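### 4.3 Grip slip during stirring

The fault we learned most from was also the quietest. In 18 of the 172 stirring runs on the Festwood bench, the spatula turned inside the closed gripper while the arm carried on along its planned path. No alarm was raised, as the finger gap changed by less than our limit of 3 mm. The controller logged these runs as complete, and we only found the slips when we went back through the video (a very rewarding afternoon!).

The task is shown in Figure 6. The right arm holds the spatula near the top of its handle, so even a small drag at the blade puts a large twist on the fingers.

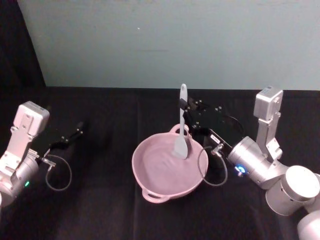
**Figure 6.** Stirring task on the two-arm bench. The right gripper holds the spatula upright in the bowl; the left gripper is open.

Lowering the grip point helped, but it brought the fingers closer to the rim, and we had two light knocks in October. We then tried the twist check from the Uvell controller, which compares wrist torque with the expected load every 10 ms. It caught all but one of the slips when we replayed the logs, and we are delighted with how little tuning it needed.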